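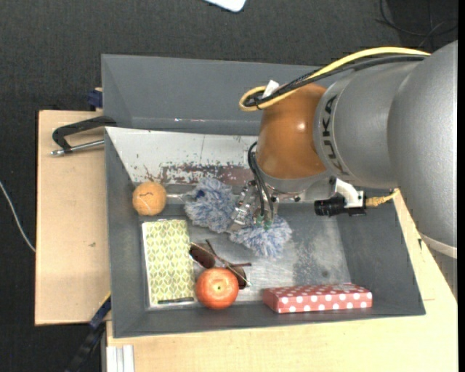 Working Around the Picking Cell: Notes for Week 7

Dalal Tannous, Driden Lab. Bring these to the session, on paper or on your phone, I don't mind which.

Last week a few of you asked why we spend a whole class on house rules when you could be picking things out of a bin. Fair enough! But the arm is strong enough to hurt you and it has no idea you're there, so we're doing the rules first and the picking after morning tea.

Where the rules come from

The document you'll hear me go on about is ISO 10218, the safety standard for industrial robots. It comes in two parts: part 1 is for whoever builds the robot, part 2 is for whoever puts it into a cell with a gripper and a bin and everything else. We did the second job, so part 2 is the one we have to live with. You don't need to memorise clauses. You do need to know that a robot on its own isn't judged the same way as a robot with a tool on the end, and that changing the gripper means going back to the risk assessment (yes, even for a "quick try").

Before anyone enables the drives

Walk the cell. I mean physically walk round it and look. Check that the bin is clamped and give each clamp a tug, because a bin that shifts a couple of centimetres will put the fingers into a wall. Look at the cables along the arm and ask yourself whether they've got enough slack for the wrist to turn all the way, and whether a loop could snag on the rim. Same for the hoses down to the gripper. Then look at the floor. Loose leads get taped or moved.

Speed

In manual reduced-speed mode the tool centre point stays at or under 250 mm/s. That's the ceiling, and in this unit I want you slower again for your first 5 picks with any new object. Whoever holds the pendant is the only person who goes inside the line, and they keep the enabling switch in their own hand. No passing it across mid-move, please. Ekow Agbeko will be running the second group and he's stricter than I am about this.

What goes in the bin

Mixed objects are the whole point, so we want soft, round, flat and awkward all in together. Fluffy dusters are brilliant for this, as the fingers close on fibre and you can't tell from the outside how firm the grip is. Treat a grasp like that as unproven until it's been lifted slowly and held. Round fruit rolls. Sunglasses have thin arms that catch on their neighbours, so expect to lift two things when you asked for one. No glass, no blades, nothing with liquid in it, and nothing you'd be upset to see squashed.

If something drops or jams

Stop the robot, say "stopped" out loud, and wait for someone to say it back. Only then does a hand go in the bin. I've watched very clever people reach for an apple while the program was merely paused, and a paused program can start again.

Write it in the Moussa log, even the boring ones. Object, what the gripper was doing, what you did next. Two lines is plenty.

For next time: read the Pimermont risk assessment on the unit page and mark 5 hazards you reckon it's missed. I'll collect them at the start.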